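Sun 4 February – kit review, day 5 of the loan
Flindetstead, ground floor, locker bank

Entry covers the Sisard two-hand kit only. The Boateng head strap is being written up separately by Mahnaz Bagheri and I have left her numbers out of this.

Kit as quoted: two hand-held grippers, two marker cubes, head camera mount, base software, one year of email support. Price on the Pornbridge quote is 2,449 before freight. Spare finger sets are extra and not priced. I have asked twice.

Purpose of today: locker doors. The desk tasks in January told us the fingers are fine on cups, cloth and small boxes. We need to know if the kit is any good on hinged metal doors with small hardware before we put it in the budget. The end use is training data for the door-opening arm, so a grip that only works because a human wrist is rescuing it is no use to us.

Setup notes
– Both grippers charged overnight. Left one came up first try, right one needed a second pairing.
– Clock sync between the grippers checked at start and end. Drift within spec both times.
– Calibration board done before the door work, not after. Last week's order (after) cost us a whole session.
– Strap tension on the head mount set one notch looser than the manual says. The manual setting gives a headache inside 30 minutes.

Task list: reach to open door, swing wide, swing shut, reach into the upper and lower compartments, touch off on the shelf. Keys and padlocks not attempted today. The fingers are too thick for the small keys and I would sooner test that properly with the thin set if it ever arrives. 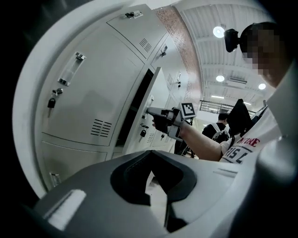
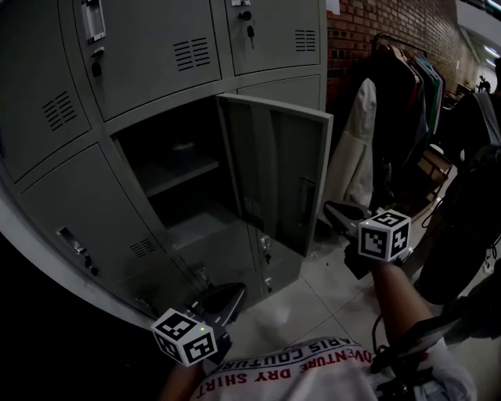 Observations, in no particular order.

Door edge. Pinching the free edge works from most angles. The finger pad sits square if the approach is level with the hinge line and rolls off if it comes from more than a hand's width above. Wrote down every roll-off by door height. They bunch up on the low doors, where the operator is bending and the wrist is already near its limit.

Recessed handles. Poor. The jaw opening is wide enough but the finger tips bottom out before they get any purchase behind the lip. Hooking with one finger works. It is also not something our arm can copy, as the arm's jaw always closes both sides together. Flagged those takes so they don't go into the training set by accident.

Tracking. Better than I expected near metal. The poses held up through the full swing of the door with the cube facing the head camera. Lost tracking when the hand went right inside a compartment, which was predictable. Recovery on the way out took longer than the data sheet claims. I'll pull the logs before quoting a number at them.

Distortion. The wide lens bends the door edges badly near the borders. The supplied undistort profile is good in the middle and wanders at the outside. Our own profile from January is tighter. Need to ask Sisard if we can load it in their viewer or if it has to be done in post. Post is fine, just slower.

Weight. Acceptable for short sets. Forearm is tired by the end of a long one, more on the right. Grip trigger spring could be lighter.

Cabling. The arm strap keeps the cable out of the way while reaching forward. It creeps when the elbow is bent hard, so re-seat it between sets. A second strap near the wrist would fix this for next to nothing.

Software. Export of almost 100 takes ran without a crash, which is an improvement on the last version. File naming still resets after a restart and will happily write a second take with the same name into a new folder. Renamed by hand. This needs to be on the list of conditions if we buy.

Open items
1. Thin fingers: price and lead time from Pornbridge.
2. Own lens profile in the Sisard viewer, yes or no.
3. Recovery time after loss of tracking – pull from logs, compare with data sheet.
4. Naming bug – send the two clashing folders with the report.
5. Repeat the low doors with a shorter operator. Mahnaz has offered, and she'd like the right gripper checked for trigger lag first.

Current position: good enough for door edges and compartments, not for handles, unknown for keys. I would not sign for the full quote until item 1 is answered. If the thin fingers turn out to be a separate order at a silly price, then the older single-hand kit plus our own mount is still in play and I'd want to run the same door list on it before deciding.

Left gripper back on charge. Right one is on the bench with a tag on it for the trigger check.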